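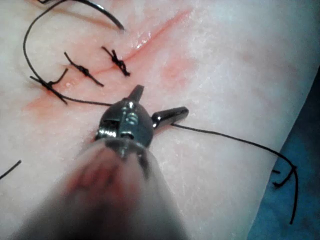 ## Bench rules for robotic suture practice

Park both arms before changing a pad. Clamp the new pad at two corners and leave slack thread clear of the jaws.

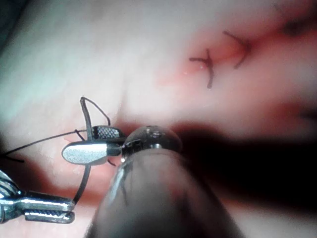 *Thread held in the jaws, second grasper at lower left.*

Set the stitch spacing before the first throw and keep it. Trim tails after each knot. Log the run in Brindance with the operator's initials.

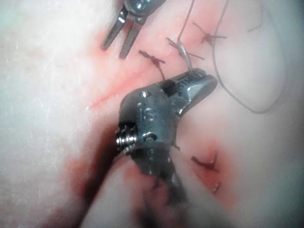
Replace any thread that has kinked more than 2 times. Wipe the jaws every 6 stitches.

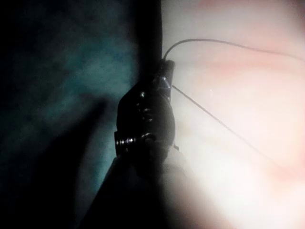
Lighting is set by Rakiya Obi and stays fixed for a session. Glare is the usual fault: a pale surface that washes out to near white, with the thin wire fading into it, means the lamp comes down one step.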